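Notes on the playback sessions for Natia

The songs in Natia existed as an album before there was a script. Rallar recorded them as a band record, in album order, with no thought of anyone standing in a kitchen and singing one to a camera. The record has 18 songs. The film uses 19 cues, as the title song was split and now opens the picture and returns after the wedding. Most of my work since July has come from that mismatch between a record and a set of cues, and I want to write down how we handled it while I still have the session files open.

An album mix is a poor playback track. The vocal sits where it should for a listener at home, inside the arrangement, with reverb tails running over the gaps between lines. An actor needs to hear consonants and breaths. So the first job was going back to the multitracks and making a set version of each cue: lead vocal up, reverb off, backing vocals down, and a dry count of two bars at the top. The count is at the tempo of the first bar, even where the song drifts later.

They do drift. Rallar played these songs live in a room without a click, and the choruses push. I made a tempo map for each song by tapping the snare and then correcting by eye against the waveform. Ningsih Chong, who directs, asked early on if we could straighten everything to a grid so that the choreography could be counted. I made her a straightened version of the title song. It was in time and it was dull, and the brass sounded as if it had been cut out with scissors. We kept the drift and gave the dancers the map as a click in one ear.

The set playback rig was ordinary. A laptop ran the session, timecode went out to the slate and to the recorder, and the playback went to a pair of speakers for wide shots and to earpieces for anything with live singing. The recorder took a direct feed of the playback on its last track. I would not skip that feed again on any job. Twice the timecode was wrong after a battery change, and in both cases we lined up the takes from the playback track in a few minutes.

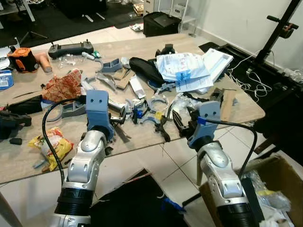

Cable runs on the Natia sets had to be planned around choreography, which meant they were planned late and changed often. Most of our faults came down to strain at a connector. A dancer would catch a run with a heel, the plug would pull sideways in its socket, and the left channel would go. The fix is slack at the moving end, more of it than looks tidy. The black cable on the left arm in the picture is about as generous as I would like every one of mine to be: it leaves the side of the arm and goes up and over in a wide arc toward the gripper. I had been dressing cables flat along the stand with tape at short intervals, which photographs well and fails at the first bend. After the kitchen number I redid all of them with a loop at the top and tape only at the foot. We lost no more channels to plugs.

Live singing was the other question. Noria, the company paying for the film, wanted everything mimed to the record. Ningsih wanted everything live. We ended with a rule by shot size. Anything closer than the waist was sung live to an earpiece, and anything wider was mimed to speakers. The rule was broken where the scene needed it, mainly in the stairwell, where the echo was better than any plugin I own and nobody could have mimed to it convincingly.

The trouble with mixing live and mimed material inside one song is the cut. The ear notices room tone before it notices pitch. For each live setup I recorded a minute of the empty set with the lights on, and for each mimed setup I recorded the same position with a dry vocal played through a small speaker placed at head height. That second recording lets me push the studio vocal some way toward the room, so that when the picture cuts from a wide to a close shot the voice comes nearer without changing buildings. It is slow to do. The kitchen number has a great many cuts and took me most of a week.

Pitch correction was used very little. The lead sings slightly under the note when she is tired, and the band tuned slightly under concert pitch on the record, so the two happen to agree. I corrected single words where she was crying in the scene and the vowel slid out of range. I left the rest.

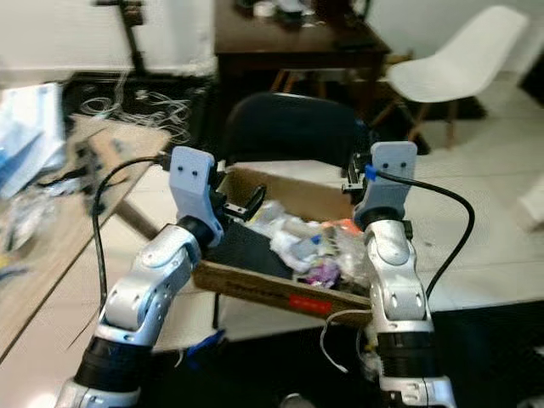
Both arms reaching toward an open cardboard box on the floor.

The soundtrack release is a separate mix, and I argued for that. Rallar would like to reissue the album with the film vocals dropped in. That would put live takes from a set against drums recorded in a studio, with none of the room work described above, and it would sound like karaoke. My suggestion is to master the film cues as they stand, footsteps removed where possible, and to leave the original record alone. Rahman, the label, has not replied. The delivery spec they sent is for stereo only, so whatever we choose I will have to fold down the surround mix, and the stairwell cue does not fold down well. The echo collapses to the center and masks the second verse. I have tried lowering the rear channels before the fold and I have tried a delay on one side. The delay is better, though it moves the voice a little to the left, and I can hear it on headphones.

One more item for anyone working from these sessions later. The cue numbers in the session files follow the script, and the cue numbers in the edit follow the picture, and these stopped matching when the market scene moved ahead of the train. There is a text file in the top folder of the drive with both sets side by side. Use the picture numbers. The script numbers are kept only so that the slates make sense.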